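Setting Up a Table for Hand-Held Gripper Recording: House Rules and Step-by-Step

This page is for operators and floor leads who record tabletop tasks with a pair of hand-held grippers. It covers the station, the person, the take and the log. It replaces the February sheet. The old Skunley checklist is still fine for single-gripper work, but don't mix the two on one shift.

Read it once through before your first session. After that the short list at the end should be enough.

1. Clear and set the table

Start with a table that has only the task objects on it. For a plate-and-tray task that means the tray, the plate, the food item and whatever drink container the task card calls for. Phones, tape, pens and task cards go on a side surface.

Put the tray on the far half of the table so both grippers can open fully in front of it. Leave a hand's width between the tray and any bottle or cup. If a bottle has a loose lid, close it before you start, even if the task never touches it.

Food items get replaced when they crumble or dry out. A broken slice changes the task, and the takes before and after it will not match.

2. Check the markers

Each gripper carries a marker cube. The cube has to be clean, tight and facing out. Wipe it with a dry cloth. Do not use cleaning spray, as it leaves a film that shows up under ceiling lights.

Push gently on each face. If the cube shifts at all, stop and refit it, then run the Gekton calibration from the beginning. A cube that has moved by 2 millimeters is enough to spoil a full batch, and you won't notice it by eye.

Look at the light on each unit before you pick it up. If it isn't green, the unit stays on the table.

3. Dress for the job

Plain sleeves, fitted at the wrist. Wide cuffs slide down over the handles and can hide part of a cube. Put your badge and lanyard inside your shirt.

Run any cable from the gripper down toward your lap and keep it off the tabletop. Give it enough slack to reach the far edge of the tray, and no more. If you feel it pull during a take, finish the motion, mark the take as bad and fix the cable.

4. Take the start position

Hold both grippers over the near half of the table with the jaws open and pointing at the work. Elbows off the table. Hold still for a full two seconds before you move. The Villalobos software uses this pause to find the start of the take, and it will cut in the wrong place if you skip it.

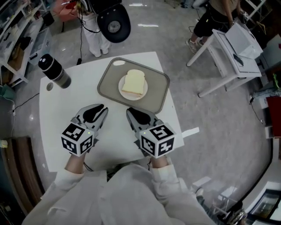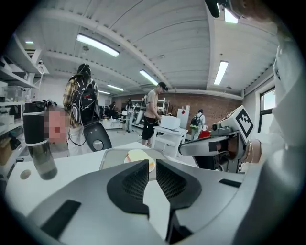
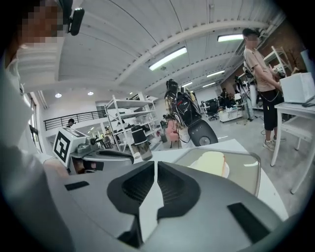
Tray-and-plate station with two hand-held grippers: head view first, then two views from a gripper camera.

5. Do the task at an even speed

Move at the speed you would use to serve someone at a table. Going very slowly is as much of a problem as rushing, and slow takes are the ones we throw out most often.

Close the jaws on the item squarely, so both pads touch at the same time. For soft items such as bread or cake, stop closing when the item stops sliding. Pressing further tears it. If you miss, open, back off and try again in the same take. A clean second try is useful data — leave it in. After two misses, end the take and reset.

Keep your head over the work. If you look away to talk to someone, the head view loses the table and the take is no good.

6. Keep the floor safe

Other stations run at the same time, so treat the floor as shared space.

Cables that cross a walkway get taped down or moved along the wall before recording starts. Use one power strip per station and don't chain them. Stools and chairs go fully under the table or out of the walkway.

Nobody walks behind an operator who is recording without speaking first. An operator with both hands in the grippers can't catch themselves if bumped. When a powered robot arm is running nearby, stay outside its taped line, and leave any reset to the person holding its stop button.

7. People in the background

Wide cameras pick up a lot of the room. Everyone on the floor during recording must have a signed consent form on file, including visitors who are only passing through. If someone hasn't signed, recording stops until they leave.

Faces are blurred before footage leaves the building. That step catches most faces but misses some, mainly at the edges of the picture, so every batch also gets a check by eye. Turn screens that show mail, names or customer files away from the tables.

8. Log the take

Write the log line right after the take, while you remember it. Give the station, the task card, the take number and one of three marks: good, retry or bad. If it's bad, add a few words on why. "Cable" or "dropped slice" is plenty.

A Drullach batch is 200 takes. Don't pad a short batch with retries to reach the number. Send it short and say so in the notes.

Stop for a break after every 4 sets. Wrists get tired before you feel it, and grip quality drops with them. If you have pain in the thumb or forearm, put the grippers down and tell the floor lead that day.

Short list

Table clear, tray on far half
Cubes clean and tight, lights green
Sleeves fitted, cable toward lap
Jaws open, hold two seconds
Even speed, two misses then reset
Walkways clear, consent forms on file
Log line written before the next take

Questions about calibration go to the desk at extension 485. For broken pads or a cracked housing, tag the unit and leave it on the repair shelf.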